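Support Ticket: Residence Permit Renewal Rejected for "Nationality Rule" After Change in Entry Restrictions

Skasside Migration Advice Service — Casework Systems Desk
Status: Closed, with one item carried forward
Priority: High
Opened: Nov 27, 2022

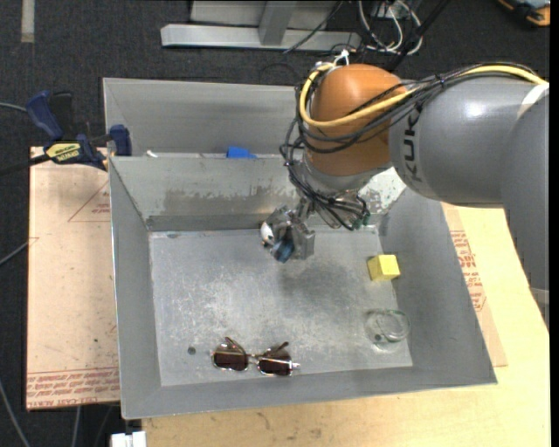 The Casework Systems Desk received this ticket from the Vadbridge office, which prepares applications for workers and students who need leave to remain. The office reported that renewal applications were being refused by our own Rernance case software before they could be sent to the immigration authority. The message shown to the adviser was "Applicant falls within a restricted nationality. Application cannot proceed." The applicants concerned already held valid permits, and the current entry restrictions do not apply to people who were lawfully resident before the restrictions began. Many of them are sponsored by engineering employers, and their sponsorship records are held in a separate part of Rernance from those of students. That separation proved relevant to the fault, as set out below.

Summary of the problem as reported

An adviser opens an existing client record and chooses "Renew permit". The form loads correctly. On reaching the page headed "Eligibility", the adviser enters the nationality and the date of first entry. On pressing "Continue", the refusal message appears and the form is locked. The adviser cannot go back, save a draft or print the pages already completed.

The Vadbridge office asked for this to be treated as urgent. A client whose permit runs out before a renewal is lodged may lose the right to work, and in some cases the right to return after travel.

Immediate advice issued to all offices

1. Do not tell any client that a renewal has been refused. The message comes from Rernance and is not a decision by the immigration authority.
2. Where a permit expires within 30 days, complete the paper form and lodge it in the usual way. Keep proof of posting on the client's file.
3. Do not change a client's nationality or date of entry in order to get past the message. A false entry may be carried into the application itself and could be held against the client.
4. Do not create a second record for the same client.
5. Clients with travel booked should be referred to a senior adviser before they leave.

Log of work

Entry 1 — Systems Desk
The fault was repeated on the training copy of Rernance using a made-up record with a restricted nationality and a date of first entry well before the restrictions. The refusal message appeared as reported. A record with an unrestricted nationality went through without difficulty.

Entry 2 — Systems Desk
The nationality list was compared with the published order. The list in Rernance was found to be out of date in two respects. One country that had been removed from the restrictions in April was still marked as restricted. A second country was marked as restricted for all permit types, although the order limits the restriction to short visits. Both entries were corrected on the training copy.

Entry 3 — Systems Desk
After the correction, records for those two countries went through. Records for the remaining restricted countries were still refused, whatever the date of first entry. The list was therefore only part of the cause.

Entry 4 — Vadbridge office
The office stated that student renewals for the same nationalities had been going through normally. Two student cases had been lodged without any message. The refusals seen by the office all related to sponsored workers.

Entry 5 — Systems Desk
The office's remark was followed up. Rernance keeps the date of first entry in the main client record for students. For sponsored workers it is kept on the sponsorship page, under the employer's details. The eligibility check reads the main client record only. For a sponsored worker that field is blank, and the check treats a blank date as today's date. An existing resident was therefore handled as a new arrival. The date typed on the eligibility page was being saved to the sponsorship page after the check had run, so entering it again made no difference.

Entry 6 — Systems Desk
The matter was passed to Muriithi, the supplier responsible for the eligibility rules, with the steps needed to repeat the fault and the two corrections to the nationality list. Muriithi was asked to confirm whether a blank date had always been read in this way.

Entry 7 — Muriithi support
The supplier confirmed the finding. The treatment of a blank date was a deliberate setting from an earlier version, when the check was used for new applications only. It was not reviewed when renewals were added. A change was offered in which the check would look at both pages and, where both are blank, ask the adviser for the date and stop without showing a refusal.

Entry 8 — Skasside policy lead
The change was approved subject to new wording. The phrase "Application cannot proceed" is to be removed throughout. Whether an application may proceed is a matter for the authority, and for the adviser acting on the client's instructions. The approved wording is: "This nationality may be affected by current entry restrictions. Check the date of first entry and the type of permit before you continue." The form is no longer to be locked at this point.

Entry 9 — Systems Desk
The changed version was placed on the training copy. Sponsored worker renewals went through where the date of first entry was earlier than the restrictions. New applications from restricted nationalities produced the advisory message and could be saved as a draft. Student renewals behaved as before.

Entry 10 — Vadbridge office
The office tested the changed version against its waiting cases and reported no refusals. It asked whether the locked forms could be opened again, as some held long employment histories that would take time to retype.

Entry 11 — Systems Desk
Locked forms can be released by this desk on request. The office should send the client reference only, without the client's name or nationality in the subject line. Pages completed before the lock have been kept. The eligibility page itself must be filled in afresh.

Entry 12 — Systems Desk
The change was made live for all offices. A search was then run across some 3000 open records to find any other form locked by the same message. Those found have been released and a note added to each file. The adviser named on the record has been sent a reminder to check the permit expiry date.

Cause

The nationality list had not been updated following the April amendment, and the eligibility check did not read the date of first entry held for sponsored workers. Either fault alone would have led to wrong refusals — the two together made the pattern hard to see, as correcting the list cleared certain cases and left others unchanged.

Instructions to advisers following the change

Advisers should read the new message as a prompt to check the client's position. Where the client was resident before the restrictions began, record the date of first entry and the document that proves it. An entry stamp, an earlier permit or a letter from the authority will normally be enough. Where the client has two nationalities, enter both, and attach a copy of the passport used at first entry.

If a paper form has already been lodged under the advice above, do not lodge a second application through Rernance. Mark the record "Lodged on paper" and enter the posting date. A double application may delay the decision, and the second fee is not always returned.

Clients who were told in error that they could not renew should be contacted by telephone and then in writing. The standard letter is held in the shared templates folder under "Correction of earlier advice". Any client who has let a permit run out as a result must be referred to a senior adviser on the same day.

Item carried forward

The nationality list is still updated by hand. Muriithi has been asked to provide a dated record of each change, showing the order on which it is based and the permit types affected. Until this is in place, the Systems Desk will compare the list with the published restrictions whenever an amendment is announced and will notify offices by the usual bulletin.

Offices that see the former wording on any screen should close Rernance fully and sign in again. If the wording remains, reply to this ticket with the office name and the page heading, and the ticket will be reopened.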